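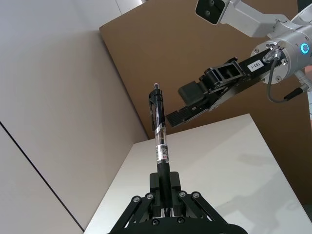 A retractable ballpoint, point of many arguments in my house.

My handwriting fell apart sometime in my thirties and I didn't notice until my aunt sent back a birthday card. She mailed it in a fresh envelope with a sticky note on the front that said, "Who is this from?" I had signed it! I'd written four whole sentences in it, in what I thought was a pretty nice hand, and she couldn't get past "Dear."

So last June I signed up for a handwriting class at the adult school in Costville, Tuesday nights, 88 dollars for the whole run, bring your own paper. I figured it would be me and a few retirees doing wedding envelopes. It was a full room. There was a nurse whose charts kept getting sent back, a guy who wanted to write letters to his brother, two teenagers who had never been taught cursive and were mad about it, and a man called Stan who never told us why he was there and had the best capital G I've ever seen.

Our teacher was Khairul Gunawan, who used to letter signs for grocery stores back when grocery stores paid for that. He started the first night by making us write the same line over and over for 37 minutes (he had a kitchen timer, and I have no idea why 37). The line was "many men in mining." It's all humps. You try it. By the second row my hand hurt in a place I didn't know it had, right down in the meat of the thumb, and by the fourth row my m's had given up and turned into a kind of fence.

"You're strangling it," he told me, and he pulled the pen out of my fingers with no effort at all, which I guess meant I wasn't strangling it right then, but he'd made his point. He wanted us to hold the thing loosely enough that somebody could steal it. For weeks he walked the aisles stealing pens. I lost two that way and he never gave one of them back.

The big fight of the class was over what to write with. I came in with a fancy fountain pen, a gift, and I was very proud of it for the length of one evening. It leaked on my cuff and it leaked on the nurse. Khairul doesn't care for fountain pens for beginners anyway. He says people fall in love with the pen and forget about the letters, and he is a ballpoint man all the way. He buys the Jorico ones by the box and clicks them when he's thinking. He clicks them when you're thinking, too.

The teenagers liked gel pens, and one of them swore by a brand called Starnico that comes in 44 colors, so for a while all her homework looked like a parade. Then she switched to plain blue because, she said, the colors were making her rush to get to the next color. I thought about that for days. I rush to the end of everything. My words used to start out fine and then trail off into a wiggle, like I'd lost interest in them halfway, and I pretty much had.

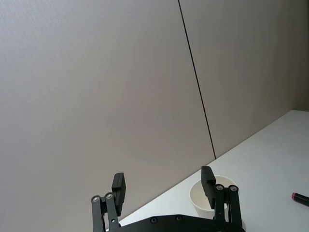 Speed is most of it, I think. I type fast, so I expect my hand to keep up, and a hand can't. When I slowed down I found out I'd been dropping letters for years. My "because" had no a in it. My last name was missing its whole middle section. I had signed a mortgage that way.

There's a lot of talk out there about handwriting making you smarter or calmer or whatever it is this week. I can't speak to smarter. I did start writing my grocery list on paper again, and I remember it better, except for the time I left it in the car and stood in the bread aisle trying to picture my own loopy y's. I also write to my aunt now. She writes back on the thin lined paper she's had since forever, in the round, even script they used to drill into kids, every letter the same height, and she's in her eighties. It makes me a little sick with envy.

We did have some failures. I never got the hang of the capital Q, the one that looks like a 2, and I've decided it can go on without me. The guy with the brother went back to printing in block letters, all caps, and it looks great on him. His brother says it's like getting mail from a comic book.

The spring class started up again on 16th March and I went back, mostly for the company. I sat next to Stan. New notebook, new box of pens, same line of humps. Khairul came by on his first lap around the room and reached for my pen and it slid right out — I hardly felt it go. He looked at my row of m's for a while and clicked twice.

"Better," he said. "Now do the n's."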